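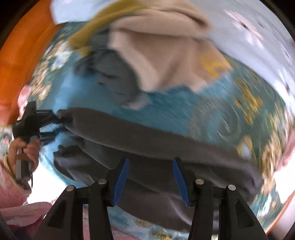 홈 | 생활 탐험 | 몸과 마음 | 동식물 | 글 보내기

옷은 왜 개야 할까? 침대 위에서 배우는 빨래 개기

2020년 12월 3일

안녕, 친구들! 오늘은 빨래 이야기를 해 볼게요. "에이, 재미없겠다" 하고 벌써 도망가려는 친구가 있죠? 잠깐만요! 나도 어릴 때는 빨래 개기가 세상에서 제일 싫었어요. 엄마가 "네 옷은 네가 개라" 하시면 옷을 둘둘 말아서 서랍에 쑤셔 넣고는 다 했다고 큰소리쳤거든요. 그런데 다음 날 꺼내 보면 옷이 구겨진 종이처럼 쭈글쭈글! 그 옷을 입고 학교에 갔다가 하루 종일 손바닥으로 배를 문질러 폈던 기억이 나요.

그때부터 궁금했어요. 옷은 왜 구겨질까? 그리고 반듯하게 접어 두면 왜 덜 구겨질까? 어른이 되어 이것저것 찾아보고 나서야 조금 알게 됐는데, 생각보다 꽤 재미있더라고요.

옷은 아주 많은 실로 되어 있어요

지금 입고 있는 옷의 소매를 눈앞에 바짝 대 보세요. 가느다란 줄이 보이나요? 돋보기가 있으면 더 좋아요. 옷감은 실을 가로세로로 엇갈리게 짜거나, 고리를 이어 가며 떠서 만들어요. 앞의 것을 직물, 뒤의 것을 편물이라고 해요. 청바지는 직물이고, 스웨터나 티셔츠는 대부분 편물이에요. 편물은 고리가 늘었다 줄었다 할 수 있어서 당기면 쭉쭉 늘어나요. 티셔츠가 머리에 쏙 들어가는 비밀이 바로 이 고리랍니다.

실도 더 잘게 풀어 보면 머리카락보다 가는 섬유가 꼬여 있어요. 면은 목화에서, 양털은 양에게서 얻고, 폴리에스터는 공장에서 만들어요. 나는 양털 스웨터를 보면 괜히 양한테 인사를 하고 싶어져요. 고마워, 양아!

그럼 주름은 어떻게 생길까?

면 섬유 안에는 눈에 보이지 않을 만큼 작은 알갱이들이 길게 줄지어 있고, 서로 손을 잡듯이 붙어 있어요. 그런데 물이 들어가면 잡았던 손이 슬쩍 풀려요. 그 사이에 옷이 구부러지면 알갱이들도 자리를 옮기고, 마르면서 바뀐 자리에서 다시 손을 잡아요. 그러면 구부러진 모양이 그대로 남지요. 이게 주름이에요!

그래서 젖은 옷을 뭉쳐 놓고 말리면 주름이 아주 단단히 생겨요. 널기 전에 두 손으로 잡고 탁탁 털어 주면 훨씬 나아요. (이때 소리가 클수록 기분이 좋은데, 나만 그런가요?) 다리미가 주름을 펴는 것도 같은 원리예요. 열과 김으로 손을 풀게 한 다음 꾹 눌러 반듯한 자리에서 다시 잡게 하는 거죠. 다리미는 아주 뜨거우니까 꼭 어른에게 부탁하세요.

폴리에스터는 물을 별로 빨아들이지 않아서 면보다 주름이 덜 져요. 체육복이 가방 속에서 하루 종일 뒹굴어도 멀쩡해 보이는 까닭이지요. 냄새까지 멀쩡한 건 아니지만요!

넓은 곳을 찾아봅시다

옷을 개려면 팔을 벌려 옷을 펼칠 자리가 있어야 해요. 책상은 좁고, 바닥은 먼지가 묻을 수 있고… 나는 침대가 제일 좋더라고요. 이불을 평평하게 깔아 놓으면 넓은 작업대가 돼요. 푹신해서 무릎도 안 아프고요. 꽃무늬 담요라면 옷을 개면서 꽃구경도 할 수 있죠! 다만 푹신한 곳에서는 손으로 너무 세게 누르면 옷이 쑥 꺼지면서 접은 선이 비뚤어져요. 손바닥으로 살살 쓸어 주는 게 요령이에요.

이불이 뭉쳐 있으면 먼저 침대 한쪽으로 밀어 두세요. 옷 놓을 자리만 있으면 되니까 이불까지 완벽하게 정리할 필요는 없어요. 나도 맨날 밀어 두기만 해요, 히히.

우리 집에는 Tadow라고 부르는 파란 통이 있어요. 빨래를 걷어 담는 통인데, 내가 지어 준 이름이에요. 침대 옆에 Tadow를 두고 옷을 하나씩 꺼내면서 개면 한꺼번에 쏟아 놓을 때보다 마음이 편해요. 산더미 같은 빨래를 보면 누구나 눕고 싶어지잖아요. 하필 침대 위라서 진짜로 누울 수도 있고요!

바지 개는 법

자, 이제 시작해요. 처음 해 보는 친구에게는 바지를 권하고 싶어요. 모양이 단순하거든요.

1. 주머니를 확인해요. 휴지나 사탕 껍질, 작은 돌멩이가 나올지도 몰라요. 주머니가 뒤집혀 있으면 손가락으로 쏙 밀어 넣어요.

2. 바지를 길게 펼쳐요. 허리는 위로, 발목은 아래로. 다리 안쪽에 손을 넣어서 꼬인 데가 없는지 살펴보세요.

3. 한쪽 다리를 다른 쪽 다리 위에 포개요. 책을 덮듯이요! 엉덩이 쪽이 뾰족하게 튀어나오면 그 부분만 안으로 살짝 접어 넣어요.

4. 발목을 잡고 허리 쪽으로 올려 반을 접어요. 서랍이 작으면 한 번 더 접어도 돼요.

5. 손바닥으로 쓸어서 바람을 빼고, 다 갠 옷은 한쪽에 쌓아요. 두툼하고 폭신한 옷을 밑에 깔고 그 위에 바지를 올려 두면 잘 미끄러지지 않아요.
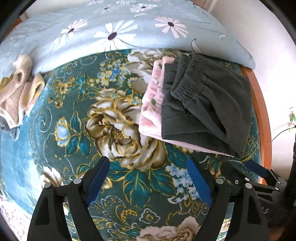 고무줄 허리는 왜 쪼글쪼글할까?

허리가 고무줄로 된 바지는 펼쳐 놓아도 허리가 반듯해지지 않아요. 사진 속 짙은 회녹색 바지도 허리에 촘촘한 주름이 잡혀 있죠? 이 주름은 일부러 만든 거라 펴지 않아도 괜찮아요. 고무줄은 천보다 짧게 들어가 있어요. 고무줄이 오므라들면 긴 천은 갈 데가 없어서 올록볼록 접히고, 우리가 바지를 입으면 고무줄이 늘어나면서 천도 따라 펴져요. 밥을 많이 먹어도 배가 편한 건 이 주름 덕분이에요. 만세!

고무줄 바지를 갤 때는 허리를 억지로 당기지 말고 다리 쪽만 가지런히 맞추면 돼요. 나는 예전에 허리까지 반듯하게 만들려고 한참을 씨름했는데, 놓는 순간 도로 쪼그라들어서 얼마나 약이 올랐는지 몰라요.

플리스는 왜 폭신폭신할까?

바지 밑에 있는 분홍색 옷은 플리스예요. 플리스는 편물의 겉을 긁어서 보풀을 일으킨 옷감이에요. 털처럼 일어난 섬유 사이에 공기가 잔뜩 들어가는데, 가만히 갇힌 공기는 열을 잘 옮기지 않아요. 그래서 우리 몸의 따뜻함이 밖으로 잘 빠져나가지 못하지요. 겨울에 플리스를 입으면 공기로 만든 이불을 두른 거나 마찬가지예요.

대신 부피가 커요! 얇은 티셔츠처럼 여러 번 접으면 뚱뚱한 빵이 되어 버려요. 소매를 안으로 넣고 반으로 한두 번만 접어 주세요. 무거운 걸 오래 올려 두면 폭신한 털이 납작해지니까 서랍에서는 맨 위에 두는 게 좋아요. 아까는 밑에 깔라더니 왜 딴소리냐고요? 잠깐 쌓아 둘 때는 괜찮아요. 겨우내 눌러 놓는 것만 피하면 돼요.

수건에 난 작은 털실들

수건도 만져 보세요. 작은 실 고리가 빽빽하게 서 있는 수건이 많을 거예요. 고리가 많으면 물이 닿는 넓이가 늘어나서 물을 쭉쭉 빨아들여요. 오래 쓴 수건은 겉에 동글동글한 보풀이 생기기도 해요. 섬유 끝이 빠져나와 서로 엉킨 거예요. 잡아당기면 실이 딸려 나올 수 있으니 그냥 두세요.

수건 개기는 쉬워요. 길게 반, 다시 반, 그리고 세 번 접기! 나는 보풀 난 낡은 수건이 제일 좋아요. 새 수건보다 물이 잘 닦이는 것 같거든요.

집에서 해 보는 실험

준비물은 안 쓰는 면 손수건 두 장이에요. 두 장 모두 물에 적셔 꼭 짜세요. 한 장은 탁탁 털어 평평하게 널고, 다른 한 장은 공처럼 뭉쳐서 고무줄로 묶어요. 그대로 24시간쯤 두었다가 펼쳐서 비교해 보세요. 뭉친 손수건 속이 아직 축축하면 조금 더 기다려야 해요. 나는 지난 5월에 해 봤는데, 뭉친 손수건이 꼭 구겨진 지도처럼 되어서 버리기 아까울 정도였어요. 결과를 그림으로 그려 두면 멋진 관찰 일기가 된답니다.

실험이 끝나면 주름진 손수건에 물을 뿌리고 손으로 펴서 다시 말려 보세요. 주름이 얼마나 사라졌나요? 어떤 주름이 끝까지 남았나요?

참, 양말 이야기를 빠뜨렸네! 양말은 짝을 맞춰 반으로만 접어 주세요. 한쪽 목을 뒤집어 공처럼 싸면 편하긴 한데 고무줄이 자꾸 늘어나요. 짝을 잃은 양말은 우리 집에서는 작은 주머니에 모아 둬요. 거기서 한 달 넘게 기다리는 줄무늬 양말이 하나 있어요. 짝은 아직 못 찾았어요.

조회 943 | 공유 24 | 댓글 보기

문의하기 | 이용 안내 | 글과 사진을 허락 없이 옮기지 마세요 | 맨 위로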